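Clarkard Opens Potting Corner at Hekcombe Garden Center

HEKCOMBE - Clarkard, the family-run houseplant and garden supplier, opened a potting corner at its Hekcombe store in January. Customers can now pot and repot small plants on site, using the store's tools, gloves and soil mix, before taking them home.

The corner is open to anyone who buys a plant or a pot at the store. Customers may also bring one plant from home, provided it fits in a pot no wider than 7 inches. There is no charge for using the bench. Soil mix is sold by the scoop, and plant supports are free with a purchase.

"People kept asking at the register if we could pot something up for them," said Olga Carrilho, store manager at Hekcombe. "We did it when we could, usually on the end of the counter, and then we had soil in the card reader. It made sense to give the job its own place."

The idea was tried out last fall at Clarkard's smaller store in Andreadis, where 183 customers used a folding table set up near the seed racks. Most of them were repotting succulents and herbs. A few came with orchids, and the company has since added bark mix to the range it keeps in stock.
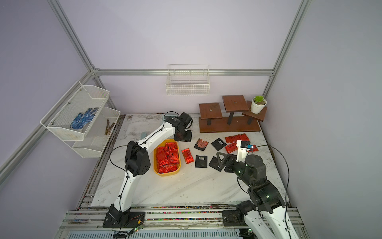

Clarkard chose the fittings with small spaces in mind, and all of them can be bought or ordered through the store. The wall storage and stands come from Trinasent, a home storage supplier that has worked with the company for 5 years. Tools and supplies are kept off the bench as far as possible so that the full surface can be used for potting. Work gloves with blue dotted palms go in the upper tier of a white mesh wall basket, with thin wooden sticks in the tier under it, and a dark brown wooden stand on black metal posts gives finished plants a place to sit at different heights. The work surface has a white marble pattern and is wiped down at closing.

Chrysoula Liapis, who buys indoor plants for Clarkard, said the size of the corner was deliberate. Many of the store's customers live in apartments and do their potting on a kitchen counter or a balcony table.

"You don't need a shed," Liapis said. "You need somewhere to put your gloves, somewhere to put your sticks, and a surface you don't mind getting dirty. If people see it set up in the store, they can work out what would fit at home."

Staff will be on hand to answer questions about pot size, drainage and watering. Printed care cards for common houseplants are available at the register. Customers who would rather leave a plant for staff to repot can still do so for a small fee, with pickup the next day.

Clarkard has set aside 1,000 small nursery pots for the opening season. One will be given to each customer who uses the corner, until they run out. Used plastic pots can be returned to the store and will be washed and put back into use at the bench.

Children are welcome with an adult. Groups are asked to call ahead, as the bench is best suited to one or two people at a time. The corner closes half an hour before the store does so that it can be cleaned.

The company plans to put a permanent potting corner in its Andreadis store later in the year. The layout there will depend on what customers at Hekcombe find useful, and comment slips can be left at the register in either store.

About Clarkard
Clarkard sells houseplants, seeds, pots and garden supplies from its stores in Hekcombe and Andreadis.

Press contact
Olga Carrilho, Store Manager, Clarkard Hekcombe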